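Drimater two-arm bench kit now available to order

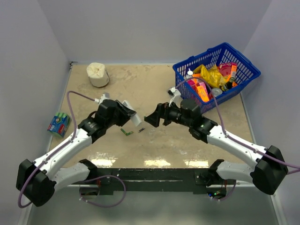 The two arms over the tabletop, with the left gripper holding a white rectangular object.

From October, members of the Eltmont equipment pool can order the Drimater kit from our supplier Prumoritz. The price is $2181 per month, with delivery and first setup included. The minimum rental is 4 months.

The kit comes with two arms on one mounting bar, a parallel gripper for each arm, and the control software. We have worked with it for 60 hours, mostly on sorting of mixed household goods. Boxes and cartons are the easy part. Soft bags need more patience, and we advise to lower the grip force before you begin with them.

Two remarks from our side. The manual is good on wiring but short on calibration — please read the calibration chapter twice. Also, the cables along the arms should be checked after every 50 hours of work, and this is not written in the manual.

Members who used the older Flanagan kit can keep their recorded tasks, but the gripper settings must be entered again by hand.

Orders are accepted through the equipment page. This item was last updated on 08/01/2021.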